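Teaching Two Arms to Fold a Jersey: What I Changed and What Came Out of It
Project report, spring term
Robot Learning Lab Course

Where I was at midterm

When I handed in my midterm writeup I had a two-arm setup that could fold a hand towel most of the time and anything with sleeves or armholes pretty much never. My plan for the second half was to find out whether the problem was the policy, the data, or the cameras. I had a strong hunch it was the cameras (I will get to how wrong I was about that, or at least half wrong).

For anyone reading this who didn't sit through my talk: the task is called Selton in our task list. A garment starts in a heap, and the arms have to spread it out, fold it, and put it down as a neat packet. I drive the arms myself by teleoperation to make the training episodes, then train an imitation policy on them and let it run on its own. The training code is Stulleck, the same package everybody in the course uses, and I left the default settings alone except for the length of the action chunks.

The question

I wanted to know what matters more when the garment starts out as a crumpled heap: having the wrist views along with the head view, or having more varied starting heaps in the training set. Last year's group blamed their failures on the head view not seeing under folds, and I basically copied that opinion into my proposal without checking it.

What I did

I recorded 100 teleoperated episodes in March. Half of me wanted to stop at 51, because that's how many I had when the towel version started working, but jerseys are so much harder! The cloth is slippery, it's got big armholes, and if you grab one layer when you meant to grab two, the whole thing opens up like a bag and you're back where you started.

For the first batch I made the heaps the lazy way, by picking the jersey up in the middle and dropping it. After watching a few of those back I noticed they all looked kind of alike, with the shoulder straps tucked under. So for the rest I changed the procedure. I'd bunch the garment up by hand, flip it over, twist it, and push it off toward one side of the table so that one arm had an easy reach and the other had to come across.

Then I trained 2 versions of the policy on the full set, one with every camera and one with only the head view. I also trained a third on just the lazy heaps, with every camera, so I'd have something to compare the variety against. Each version got 40 test runs, starting from heaps I had not used in training.

A run counted as good if the garment ended up as a packet with no part sticking out by more than the width of a gripper finger. I know that's a homemade rule. I tried a fancier one based on outline area and it gave a great score to a jersey that had been rolled into a ball, so I dropped it.

What came out

The version with all cameras and all heaps did the best, no surprise there. What I didn't expect was the order of the other two. The head-only policy trained on varied heaps beat the all-camera policy trained on lazy heaps, and it wasn't close. The lazy one would go straight for where a strap ought to be, close on bare table, and do that again and again.

The wrist views did help with one thing, and that was the first grasp. With the head view alone, the arm closest to the heap often hides the exact fold it's going for. From the wrist you get the cloth from low down, so the lettering and the striped trim are easier to tell apart from plain red fabric.

Head view first, then a wrist view, same session:

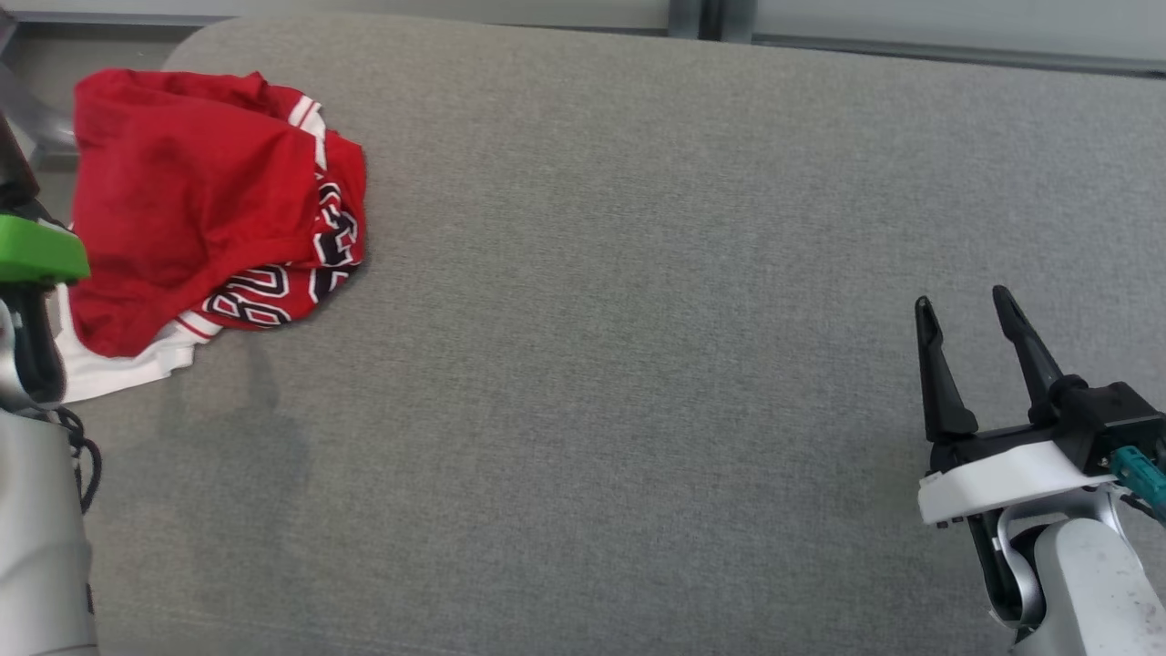
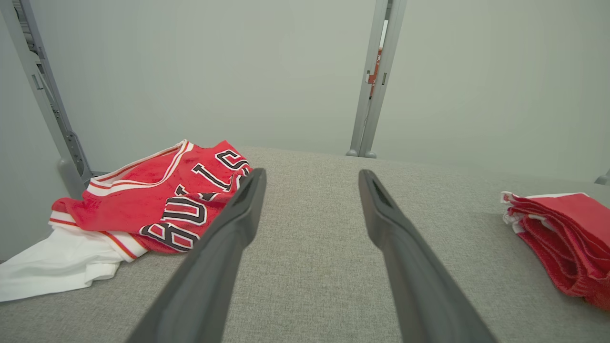 I looked through a lot of the failed runs by hand and sorted them into missed grasps, wrong number of layers, and dropped on the way. Wrong number of layers was the biggest pile for every version. I don't think any of my cameras can fix that. You'd want some kind of feel in the fingertips, or a little rubbing motion to split the layers, and I've seen papers do both.

Things I would do differently

Write down the starting heap for each episode. I didn't, and so I can't say which kinds of heap were hard, only that some were. I started a spreadsheet for it called Plestska (it was late) and filled it in for a single afternoon.

Also, test on more than one material. I have a stiff cotton shirt that I tried a couple of times at the end and the policy seemed okay with it, but a couple of times is nothing and I'm leaving it out of the results.

The episodes and my failure notes are in the course folder under Vītola. If you're picking this up next term, please start with the heaps.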